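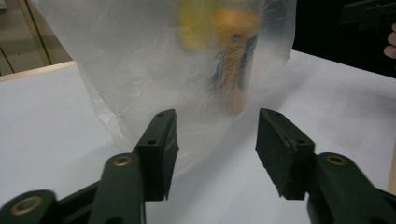 How often should I wash a wool jumper?

Far less often than you'd think. If you wear a shirt or vest underneath and hang the jumper over a chair to air each night, a few washes in a whole winter will do, plus a proper one before it gets put away for the summer.

That last wash is the one I care about most, so it gets the longest section. I love this job! It comes round every spring, takes over the kitchen for a weekend, and by the end of it the whole lot is folded up and smelling of nothing but clean wool.

Airing first

Take everything out of the drawer, even the things you haven't worn. Shake each one hard out of the back door and turn it inside out, then leave it over the line or a clothes horse for an afternoon. A breezy, dull day is best. Strong sun will fade dark wool in a few hours (I have a navy cardigan with one pale shoulder to remind me).

Empty the pockets. Cardigan pockets hold tissues, and tissues in a wash basin are a misery you only need once.

While things are airing, hoover the drawer out with the crevice nozzle, right into the back corners and along the runners. Moths don't bother with the middle of a drawer. They like the dark seam where the base meets the side, and if there are eggs anywhere, that's where you'll find them. Wipe the inside with a cloth wrung out in plain warm water and leave it open until it's bone dry.

The wash

Fill a basin or a clean sink with 5 litres of cool water. It should feel neither warm nor cold on the inside of your wrist. Stir in two capfuls of wool wash. I use Plalau at the moment and like it very much, but any liquid that says it's meant for wool will be fine, and a small squirt of mild shampoo does at a pinch.

Push the jumper under and press it gently with flat hands. No rubbing and no wringing, and don't lift it by the shoulders when it's full of water. A jumper knitted from 400 g of yarn is astonishingly heavy once it's soaked, and all that weight goes into the sleeves. Leave it for ten minutes or so, tip the water away while you hold the jumper back with one arm, and rinse in water of the same temperature. Changing from cool to warm or back again is what felts wool, more than anything else you do to it.

Then the towel trick. Spread the jumper on a big dry towel, roll the two up together like a Swiss roll, and kneel on it. Children are very good at this part. Move it to a second dry towel, pat it back to its proper shape and let it dry flat, away from the radiator, turning it over once. Thick ones want two days. Feel the underarms and the ribbing at the hem before you decide it's done, they're always the last to dry.

Bags, boxes and what goes in them

For years I put everything in cotton pillowcases, and they're still my favourite for the everyday jumpers. They breathe, you've already got them, and you can tie the open end with a bit of wool. Moths can get at a loosely tied one, though, so for anything I'd cry over I use plastic and close it well.

If you do go for plastic, the wool must be completely dry. Give it an extra day after you think it's ready. Fold it loosely, slip in a sheet of white tissue, press out most of the air and fasten the top with a clip or a strong rubber band. Big thin bags that come round duvets and cushions are well worth saving for this. Check them for pinholes by holding them up to a window.

Write what's inside on a slip of paper and put it in facing outwards. You will think you'll remember.

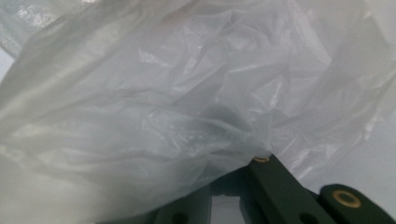 Lavender, cedar and the rest

Lavender bags smell gorgeous and make the drawer a pleasure to open, but they won't save a dirty jumper from moths. Cedar is a bit better while it's fresh. Rub the blocks with fine sandpaper each spring to bring the smell back, and keep them off pale wool, as the oil can leave a mark.

The freezer is the thing that really works if you suspect you've got moths. Seal the jumper in a bag, freeze it for a good two weeks, let it come back to room temperature without opening it, then brush it outdoors. Poul Eskildsen, who taught the mending evenings at Vedov when I went, did all his second-hand finds this way before they were allowed past the hall. 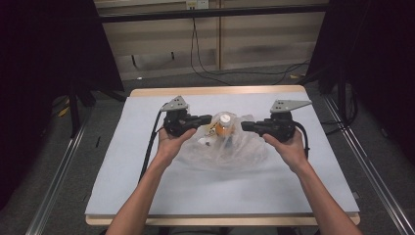
Bobbles are best taken off before storing, when the wool is clean and fully dry. Work on a flat surface and in daylight if you can, with a bobble comb or one of those little battery shavers, and always in one direction. Hold the knitting taut with your free hand so it can't ruck up into the blade. I do mine at the kitchen end with the whole table top covered, and a large sheet of pale paper like the blue-grey one on the wooden table in the photo is perfect: fluff shows up on it straight away, snags and thin places stand out against it, and when you've finished you fold the lot inwards and shake it into the bin. Do the cuffs and the sides under the arms first. They're always the worst and you want fresh patience for them.

Little holes

Mend them now, before storing. A hole the size of a lentil in April is a hole the size of a coin by October, simply from the loose stitches working themselves free. Catch every live loop with a thread first, even if you haven't time for a proper darn.

For matching yarn, look inside the side seam, where there's often a long tail you can borrow from. If not, pick something a shade darker than you think you need. Lighter always shows. Brian Waweru once gave me a card of odds and ends from a jumper he'd unravelled, 136 stitches round the body and every one of them moth-nibbled somewhere, and I'm still darning with the good bits!

Folding

Never hang knitwear for the summer. Fold the sleeves across the back, fold the body in half, and put the heaviest ones at the bottom of the pile. Refold everything once halfway through the summer, along different lines if you can manage it, and have a look for moths while you're there.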